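Hekard two-arm bench kit: README for the sorting recordings

Hi, and thanks for grabbing this! I'm Thaís Brito, and I've been running the Hekard kit on my bench since April. This file covers what's in the download and what I think of the kit so far.

What you get

There are 433 recordings, all of the same kind of job: meters in and out of a basket, both arms available. Each one comes with joint positions for both arms, the gripper commands and a short text note I typed in afterward. Over 200 of them were driven by Gervásio Queiroz, who has much steadier hands than I do, so check the "driver" column if you care about smooth motion. 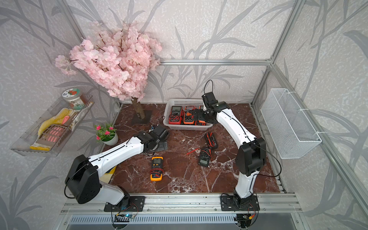

Right arm at the basket, left arm down by the tree. Meters, leads and all.

Test leads are the hard part of this set. They tangle and they slide, and a lead hooked on a neighbor gets the tag "snag" in my notes. I left those runs in – I'd want them if I were training on this.

About the kit

I like it a lot. The arms bolt to the front rail, and swapping one took me 2 hex keys and a cup of coffee. The grippers close firmly on chunky things like a meter body. Thin stuff is another story, and I still miss a loose probe more often than I'd like (Gervásio says it's me). The manual is thin too, so keep the Pinesstead forum open while you set up.

Known issues

Notes from the first three sessions are in Portuguese. Gripper force isn't logged. A few runs start with the arms already moving, and they're tagged "early".

Questions go to me or to Edivaldo Evangelista, who looks after the loader script.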